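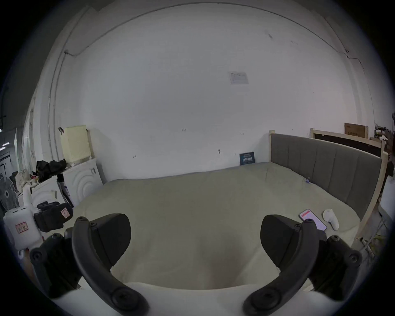
Hendasstead perception and control meeting
Minutes, October 2020

Present: control, perception, planning and tooling. Netix joined by phone.

1. Minutes of the previous meeting
Approved with no changes.

2. Finger segmentation
The mask for the two black fingers is stable at 30 Hz. The mounting blocks at either side are still labeled as background in 2 of the test sequences. Perception will extend the mask to include them.

3. Pose tracking
Large plain surfaces, such as a duvet or a white wall, yield few features. Tracker drift was discussed. Control asked that the tracker report its covariance, which the Lui filter can already accept. Agreed.

4. Planner
The Meretti planner rejects trajectories with gaps longer than 7 samples. Planning proposed interpolating short gaps before import. Deferred until item 3 is closed.

5. Tooling
The log converter drops the last message when a file is closed early. Fix merged, tests outstanding. Netix to confirm the new time stamp format in writing.

6. Other business
Release of the combined build stays set for January.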